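Gareth Naylor runs the teaching floor at Florkari, where people steer two-handed robots through household jobs so that the software can learn from the recordings. We spoke in the Whiteley office in December, between sessions.

Peeling fruit

Naylor started there as an operator and still takes a shift when he can. The job he uses to train new people is an orange on a plate.

"Everyone thinks they know how to peel an orange," he said. "Then you put them in control of two robot hands and they find out how much they were doing by feel."

The operator has to keep the fruit steady with one hand and deal with the peel with the other. Naylor tells beginners to press from the top and let the plate take the force.

"If you squeeze from the sides, it rolls. If you press too hard, you get juice. I would sooner have a slow recording where the pressing hand stays put."
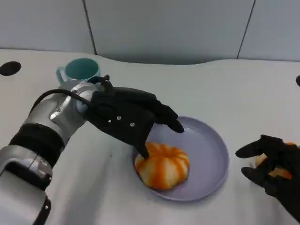
What counts as a good recording

The orange set now has 814 recordings that passed review, out of 2348 attempts. Naylor does not see the rest as wasted. Some go into a separate folder called Claten, which is used to teach the software to recover after a slip.

"A dropped piece of peel is fine if the operator picks it up again. What I throw out is the one where somebody stops for 30 seconds to think. The robot learns the stopping too."

He asks operators to finish a movement once they have begun it. They work in short blocks, and he checks the first few recordings of each block himself.

Asked whether guiding the arms directly by hand would be easier, he said it depends on the job. "For reaching and pushing, yes, you just take the arm and move it. For fingers I want remote control. You can't hold all those joints at once."

Small gaps, round openings

Other tasks are about reaching toward a machine with a round opening. Naylor says the hard part is judging the last bit of distance, and he has operators set the gap between the fingertips before they get close.

"People open the hand wide and hope. Then a finger catches on the ring. Set your pinch first, then go in."
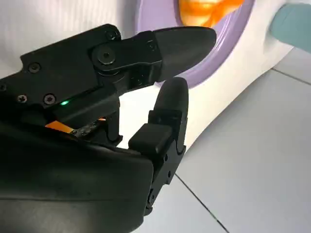 Next

The team wants 800 recordings of the next task, folding a hand towel, before it trains anything on it. Naylor expects the Vulavgate office to take half of them.

"They have steadier hands over there," he said. "We talk more."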